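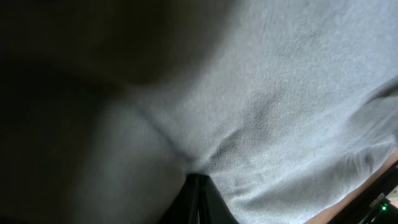 Jitora cloth sorting set, README

Read this before you train on anything. Second version, September. First version had wrong camera names in it, please delete if you still have a copy.

What it is

Teleoperated episodes of a two-arm robot handling clothes on a table. Pick up, move, spread, fold once or twice, put down. Recorded for training policies from demonstration. Over 2,000 episodes, all by human operators, no scripted motion and no policy rollouts mixed in.

Recorded at the Lolter room. Recording software is Killus, conversion scripts are ours.

Maintainer: Rocío Cifuentes. Labels: Iñaki Casado. Rig and calibration: Marcelino Vidal.

What's in an episode

Three video streams: head, wrist_a, wrist_b
Joint positions and commanded positions, both arms
Gripper opening, both, scaled 0 to 1 (1 is fully open)
One instruction string
Outcome label: done, partly, failed
Operator code, no names

Streams are trimmed to the same start. They do not always end on the same tick. The loader cuts to the shortest; if you write your own loader do that too.

Garments

80 garments total, bought used or brought in from home. Pants, shirts, jackets, some small loose cloths. Lots of gray and black. We did try for a spread of colors but what came in was what came in. The garment list is in garments.csv with a short text for each, material where the care tag was still readable, "unknown" where it wasn't.

Waistbands turned out to be their own problem. Inside of the waistband often looks nothing like the outside, so anything that picks by color will think it is a second item. Iñaki labels the lining as part of the garment always. Earlier batches were not consistent on this, see known problems.

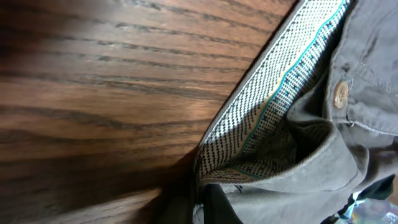

Wrist view. Gray pants with the waistband folded open, patterned lining up, button side to the right.

Instructions

Written before the episode, not after. Operator reads the line off the screen and then does it. Examples:

move the blue cloth to the other side
pick up the gray pants by the waistband
pull the black one out from under
flatten the gray shirt
fold it once, left over right

"Left" and "right" are from the head camera. Not from the arm, not from where the operator sits. Cayetano lost a whole afternoon to this.

If the instruction says "it", there is a previous episode that sets up what "it" is. Field is called prev_id. If prev_id is empty and the instruction still says "it", that is a bug, tell us.

Starting layout

Operators get a pile rule, not a photo to match. At least one item clear of the others, the rest can overlap however they land. Reset by hand between episodes, sometimes only a partial reset when the next task could use the table as it was. So neighboring episodes can look very similar. Don't split randomly by episode!! Use the split files.

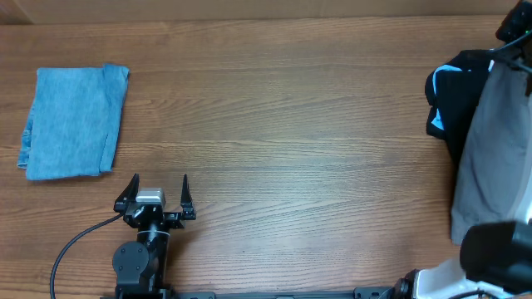 Head view. Gripper open over bare wood, blue cloth on the left, black and gray items on the right.

Cameras

Head: fixed for the entire set, looks down at the table. Exposure locked.
Wrist: one on each gripper. Exposure auto, sorry. When the gripper goes into dark cloth the picture swings bright and takes a moment to come back. Close to the fabric you get cloth across nearly the entire view and some motion blur. We keep those, they are where the grasp happens. If your filter throws out blurry frames it will throw out the useful part of most picks.

The varnish on the table throws glare. Moves with the wrist, so it shows up as a pale patch that slides over the grain. We thought about a matte sheet on top and decided against, because half the set was recorded by then.

Calibration files are in calib/, one per session. 21 sessions. Use the one that matches, the wrist mounts got retightened a few times and the offset is not the same before and after.

Labels

done = the instruction was carried out, any number of tries
partly = right item, wrong end state
failed = wrong item, dropped and not recovered, or operator stopped

Every episode labeled once. Encarnación Requena did a second pass on the failed ones only. There's no agreement number because there was no full double labelling. Grasp points are marked in the wrist streams for a subset (subset_grasp.txt): one point, where the fingers close on the cloth. When the fabric hides the tips the point goes at the bottom of the pinch, best guess, flag occluded=1.

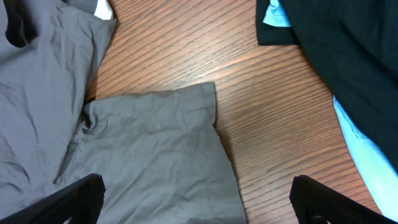
Splits are by garment group, so no garment in test appears in train. Seven groups, one held out for test, one for validation. Held-out group is on purpose heavy in same-color overlaps. That is where the baseline falls over. A lighter gray piece lying half over a bigger gray garment, and the only real cues are the straight edge against the wood and the darker seam down one side. Masks for these were drawn with the head stream open next to the wrist one, and even so expect some borders to be off where the fabric bunches. Dark green gets called black in a lot of the instructions, left as the operators wrote it. Don't fix it in your copy and then compare numbers with ours.

Known problems

Linings in the first four sessions: sometimes masked as separate item. Redo in progress.
Cables cross the head view at the table edge. Not masked.
Gripper opening drifts a little in long episodes. Recorded value is raw, no correction.
Some episodes start with the hand of whoever reset the table still leaving. Listed in hands.txt, skip them if you care.
garments.csv has two rows with the same id. Yes we know.
Outcome label missing on a handful, reads as null and not as failed.

What not to use it for

Real laundry speed. Operators were slow, some very slow. Anything wet. Anything on hangers. Different table height will probably need new data, we only had the one table.

Getting it

Ask Rocío for the key, then run fetch.sh with the session list you want. Start with one session and check the loader plays all three streams before you pull the rest. Checksums in sums.txt, run them, transfers have died halfway more then once.

Adding to it

New sessions go in incoming/, never straight into the main folder. Needs: calibration file, filled garments.csv rows, operator code, one line on the light that day (blinds up or down). Marcelino checks the calib, Iñaki does labels, after that it gets merged.

Still to do: redo of the linings, shorter example notebook, a proper license text. Until the license is in, internal use only.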